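Teleop diary, part two: the marble counter

2025-07-19

I spent most of this week driving a simulated arm by remote control, collecting demos for the Kistness kitchen set. The task sounds dull on paper. Pick up one named item from the counter, move it to a clear spot, let go. I recorded 33 attempts and kept 21.

The scene loads in Tuvunside, and I steer with a handheld controller. Position is easy to get used to. Rotation took me a couple of evenings, and I still overshoot the wrist when I'm tired. What helped most was slowing the speed scale down and looking at more than one view before closing the fingers. From one side the gripper always seems lined up — then you check another view and it's well off.

The back of the counter is the hardest part to work in.

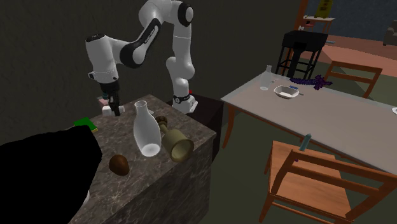
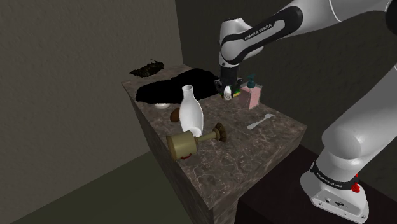

The vase stands in both views, and I planned most of my paths with it in mind.

What I threw out

Most of the rejected demos were my fault. I hesitated in mid-air, or went down, changed my mind and came back up. A policy trained on that learns to dither. Now I decide on the approach before I press record, even if it means sitting there for a bit.

A few I dropped for bad grasps. Small things near the gripper's target are easy to nudge, and once something has moved the rest of the demo is about fixing my mistake. I keep recoveries in a separate folder. I may want them later, but I don't want them mixed in yet.

Settings I ended up with

Seed 901, speed scale at the second-lowest notch, gripper on a toggle. Holding a trigger down for a whole demo made my hand cramp, and I dropped things because of it.

Next up is the same task with the items shuffled. I tried that once back in May with the Kivirwood scene and gave up — the controller mapping was wrong and I hadn't noticed.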